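Procuramos gente que lave roupa (a sério) para ensinar os nossos robôs

Equipa Bumell | Vagas abertas: 9 | Regime: part-time, presencial | Início: maio

Olá! Sou o Wellington Coutinho e coordeno a parte doméstica do projeto Bumell, aqui na Trarby. Escrevo eu próprio este anúncio porque da última vez o texto saiu tão formal que só nos responderam engenheiros, e engenheiros já cá temos. Desta vez quero pessoas que passem a vida a dobrar lençóis, a tirar meias do tambor e a resmungar com o cesto que ficou longe demais.

A pergunta que nos fazem em todos os jantares é sempre a mesma: então, as máquinas já fazem as tarefas da casa? A minha resposta também é sempre a mesma, e desilude um bocadinho: algumas, devagar, e com alguém por perto. Pôr uma peça de roupa num cesto, nos dias bons, sim. Separar um pijama de criança que se enrolou numa fronha ainda nos dá cabo das tardes. A roupa é mole, muda de forma a cada toque, e aquilo que a minha avó fazia a falar ao telefone obriga-nos a semanas de trabalho (e eu adoro isto, atenção, não me estou a queixar!).

Neste momento andamos à volta da lavandaria. Abrir a porta, tirar, pôr no cesto, fechar. Parece pouco, mas cada um destes passos tem de ser repetido por muita gente diferente, cada qual com a sua maneira de fazer, até termos variedade suficiente. A meta desta ronda são 2,000 repetições completas.
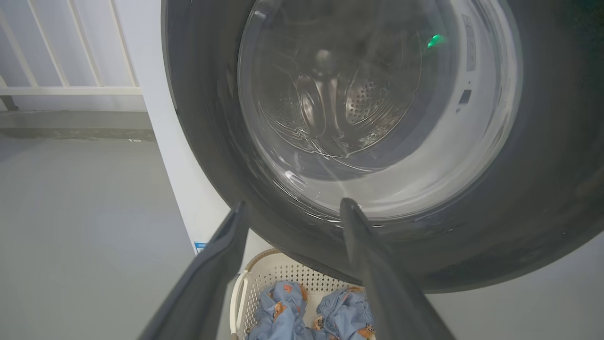 Tarefa da lavandaria: a garra junto ao vidro da máquina, com a roupa dos ursinhos no cesto.

O que vais fazer no dia a dia: pegas nos comandos, guias a garra com as tuas mãos e fazes a tarefa como a farias em casa, só que com dois dedos em vez de dez. Ao princípio é irritante. Toda a gente deixa cair roupa, eu incluído, e o Raphaël Joly, que trata da formação, garante que ao fim da primeira semana a mão já vai sozinha. Depois de cada série preenches uma ficha curta a dizer o que correu bem e o que correu mal. Não arranjes a ficha para ficar bonita, as tentativas falhadas também nos servem.

O que pedimos:
Maiores de 18 anos, com autorização de trabalho
Português falado à vontade (o francês do Raphaël é opcional)
Paciência para repetir a mesma coisa muitas vezes
Conseguir estar de pé durante turnos de 2 horas, com pausa a meio
Experiência com roupa: em casa, numa lavandaria, num hotel, num lar, tanto faz

Não precisas de curso nem de saber programar. Se nunca mexeste num robô, tanto melhor, traz as manhas de quem trata da roupa e nós tratamos do resto. Canhotos muito bem-vindos, temos poucos!

O que damos: contrato a termo, pagamento à hora (o valor vai no primeiro email, não te faço perder tempo com mistérios), passe de transportes, formação paga e turnos de manhã ou de tarde. Quem quiser continuar depois desta ronda pode passar para a Skutby, o projeto irmão, que trata da arrumação de prateleiras em loja. É outro tipo de teimosia, mas com caixas.

Como concorrer: manda-nos umas linhas pelo formulário desta página, com o assunto "Bumell lavandaria". Não é preciso currículo bonito. Conta-me que tarefa da casa gostavas de nunca mais fazer e qual é a que não entregavas a máquina nenhuma. A seguir marcamos uma visita de roughly 30 minutos à sala Jacquet, onde experimentas os comandos e perguntas o que quiseres. Respondo a toda a gente, mesmo que demore uns dias.

Wellington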